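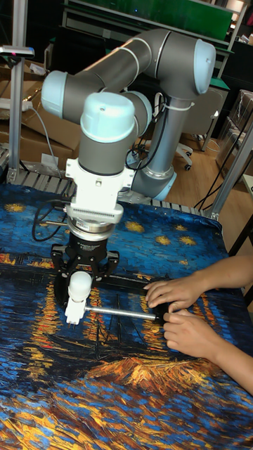 Starry-sky table cloth, night-over-water print, shown in use

Clarkel Quick-Change Stage Cloth

Small theaters own one good table. It plays the kitchen in act one, the altar in act two and, if the budget is really gone, the boat. The Clarkel cloth lets it keep all three jobs. Two people can swap it in a blackout, and the weighted hem hangs straight even if one of them is also playing the duke.

Baltasar Echeverría designed the first Clarkel for a touring musical with 24 scene changes and a crew of two. The show closed in March. The cloths are still out working, so somebody got a career from it.

What you get
One printed cloth, weighted hem, four corner ties
Storage bag, which you will lose
Care card, which you will also lose (cold wash, hang dry, no iron on the printed side)

Prints
Night sky, brick wall, parlor damask, plain black. The brick reads well from the back row and badly from the front, so seat the critics accordingly.

Price
$39 each. Custom prints are quoted separately. Send artwork to Nipon Wannasri, who will tell you it's too small.

Shipping
Orders leave our shop within 2 working days. Tech week orders are the same speed, however many exclamation points you use.

Returns
Unused cloths only. Stage blood counts as use.

Prices current as of May 2025.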